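Enus collects and prepares examples of everyday handwork for learning systems. We started in Serkthorpe with two people and a borrowed office above a print shop, and we now have 30 collectors on the books, most of them part time. Our customers are teams building robots for homes, laundries and care settings. They need to know how people really handle things, and they need a great deal of it.

Most of our work is done with hand-held grippers. The collector carries out an ordinary task with the gripper while the camera on it records. There is no robot on site. What we hand over is the recording, the movement of the tool and a short written note on the task. The learning system is trained on that later, by the customer.

We work in homes as they are. Bedrooms, kitchens and hallways stay furnished the way people keep them, and collectors are asked not to tidy up first. A cloth on a bed behaves differently from a cloth on a bench, and a model trained only on benches tends to show it.
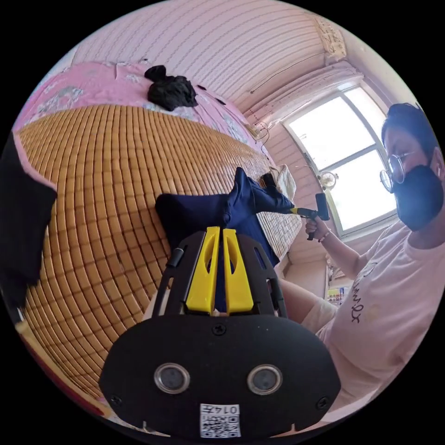
**Soft Goods Team — Serkthorpe**

The navy cloth is held in the gripper's two yellow fingers while a second person works at it with a massage gun. Two-person tasks like this one are a growing part of what we do. Fabric is hard to learn from because it folds, slides and hides its own edges, and a second pair of hands changes it again.

The team is led by Zorica Kneževič, who joined us from textile testing. Hendrik Van Hecke looks after the grippers and the checking of recordings. Between them they keep the task list, which stands at 136 entries. It covers picking up, folding, turning, hanging, passing to another person and putting away. Each task has a plain description and a note of what counts as a finished attempt.

New collectors have 14 hours of paid training before their recordings are used. Failed attempts are kept and marked as failed. Where a person other than the collector takes part, they sign their own consent form and can withdraw it later. Requests go to the team lead and the recordings concerned are removed from our store.

Our other projects are Irnidano, which deals with kitchen tasks, and Politis, our in-house program for labelling and sorting recordings. Both are run from the same office.

We take on new collectors twice a year. You don't need a technical background, but you should be comfortable working in other people's homes and following written instructions closely. The next intake is in November, and applications can be left at the Serkthorpe office or sent by post.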